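25. Mai 2023, Werkstatt Lamberg

Stativ mit Handyklemme (das schwarze) auseinandergenommen und wieder zusammengesetzt. Anca hatte gemeldet, dass der Kopf nachgibt, sobald ein schweres Telefon drinsitzt. Prüfgewicht 202 g, Klemme waagerecht: sackt nach ein paar Minuten merklich ab. Die Gewinde sind in Ordnung. Auf der Reibfläche im Gelenk war ein Schmierfilm, vermutlich Silikon von der letzten Reinigung. Mit Isopropanol (70 %) abgewischt, trocknen lassen, Knauf handfest angezogen. Zweiter Versuch mit gleichem Gewicht, hält über die Mittagspause.

Den kleinen Hebel am Gelenk nicht mit Gewalt drehen. Poonam meint, beim Vorgänger sei er genau so abgebrochen. Ersatzteile gibt es bei Keltska, Bestellposition 1176, Lieferzeit laut Sylvain 2 Wochen. Vorerst nichts bestellt.

Bodenmarkierungen: Das Klebeband muss neu. Gestern beim Wischen sind wieder Ecken hochgekommen. Farben bleiben, wie sie sind, sonst stimmt Mamtas Stellplan nicht mehr. Vor dem Kleben entfetten und über Nacht nicht drüberlaufen.

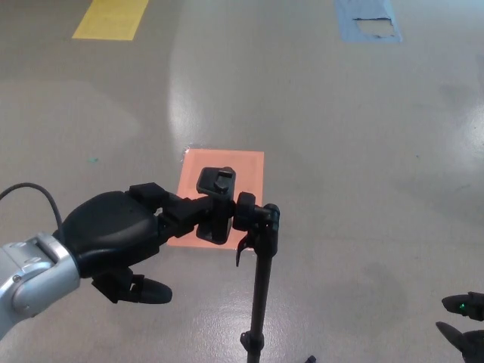 Orange zuerst, dann Blau. Beim blauen Feld lohnt Ausbessern nicht mehr, das kommt ganz runter. Gelb sehe ich mir erst an, wenn die anderen fertig sind. Klebereste mit dem Kunststoffschaber abnehmen, der aus Metall macht Riefen in den Boden.

Offen:
Aliki fragen, ob noch orangefarbenes Band im Lager liegt
Stativ morgen früh nochmal mit Gewicht prüfen
Silikonspray aus dem Putzschrank nehmen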